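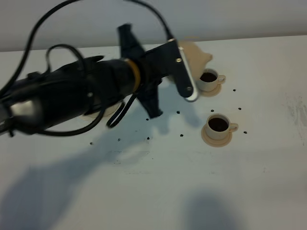 米白色小茶壶,白台面。

分类:工作台笔记 > 染色与织物
六月 | 记录:Ashley Rowbotham

茜草第三轮,终于出红了!前两轮都偏砖色,我一直怀疑是羊毛没洗干净,结果这次只换了水,颜色就往正红那边走了一大截。

先记配方,免得回头又找不到纸条。Jamumeck 的细羊毛纱,干重 600 克,明矾按老比例,塔塔粉减半。茜草根粉前一晚用凉水泡着,早上连渣一起下锅。升温很慢,从室温爬到六十多度用了一个多小时,之后一直守着温度计,没让它再往上走。上回就是去接了个电话,锅里冒了小泡,棕色素全跑出来,那一绞现在挂在门后当反面教材。

水是从 Drarnuvmont 那边的泉眼拉回来的,比自来水硬得多。茜草喜欢钙,书上都写,可亲眼看到两绞纱并排放着还是很激动,一绞是橘的,一绞是真正的红!下次想试试自来水里加一点碳酸钙,如果效果接近,就不用每次开车去拉水了,桶太重。

余液没舍得倒,又下了一绞,出来是很柔的珊瑚粉,我个人比头道还喜欢。三道液只剩淡杏色,适合做底,再套一层靛蓝估计是灰紫。靛蓝缸这周状态不好,表面那层铜色的膜很薄,闻着也不对,先喂点麸皮养着,别急着用。
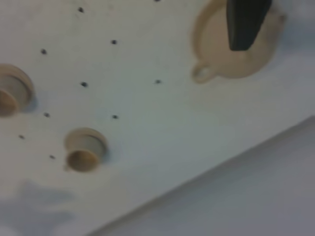 晾的时候注意翻面。上次 Bunting 那批就是一直朝一个方向挂,水往下坠,末端深了一圈,织出来有横条。这次每隔一阵把绞纱转半圈,干透以后看不出深浅差。木杆上垫了旧棉布,防止杆子上的颜色蹭过来。

牢度还没做完。皂洗那组掉色很少,白棉布上几乎没沾。日晒那组夹在纸板里放南窗,一半遮住,下个月再看。摩擦只做了干的,湿的等大家都在的时候一起做,顺便统一一下力道,上次三个人擦出三种结果。

Festex 的展位定下来了,编号 43。想带一整排茜草色阶过去,从正红到淡杏,旁边放对应的水样说明。小绞每绞绕 43 米好像挺应景,不过标签要重写,算了,再想。

待办:
明矾快见底,要补 1,000 克。
色卡打孔,头道、二道、三道分开写,别再写“红1红2”了,没人看得懂。
滤布换新的,旧的那块已经漏渣。
问一下有没有人愿意分担羊毛脂清洗,我的手已经裂了。

补记,傍晚:自然光下又看了一遍头道那绞,偏蓝的底色比灯下明显,好看得不行。剪了一小段贴在这页背面,胶带别压到纱上。

联系工作室:请在公告板留言 | © 染色工作台笔记,保留所有权利 | 返回顶部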